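Coughlan Streaming Forum -- Announcements and Member Discussion
Topic: Horncombe to move to separate channel subscriptions
Members are asked to read the notice before replying. 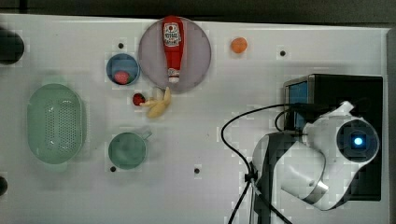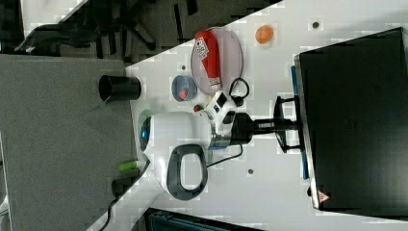
Posted by Moderation Desk, June 17, 2026

Horncombe has informed subscribers that its single monthly plan will be replaced by individual channel subscriptions. The service will offer 33 channels at launch, of which 17 may be viewed on the television app. Existing members may keep their present plan for six months. Please limit replies to the change itself.

greltasholm_viewer wrote:
I support the decision. My household watches two channels and has paid for all of them. A member should be free to select what is wanted and decline the remainder.

setbox_east wrote:
I respectfully disagree. The notice gives no price for any single channel. Until prices are published, members cannot judge whether they will save money. I would also ask why fewer channels are offered on the television app than on the website.

Moderation Desk wrote:
The notice attributes the difference to licensing. We have no further information at this time.

erk_antenna wrote:
The same arrangement was tried in Erkthorpe. My bill went up after I added a third channel -- the sports channel alone cost nearly as much as the old plan. I returned to an antenna.

greltasholm_viewer wrote:
With respect, that was a different provider. A household that wants sports will pay more under most plans.

setbox_east wrote:
That may be so, but it supports my request for a price list. I have written to Horncombe and will post the reply if one is received.

Recent topics
Closed captions missing on the Horncombe app
Greltasholm local news: change of channel number
Returning a rented set-top box

Contact the Moderation Desk | Copyright Coughlan Streaming Forum | Back to top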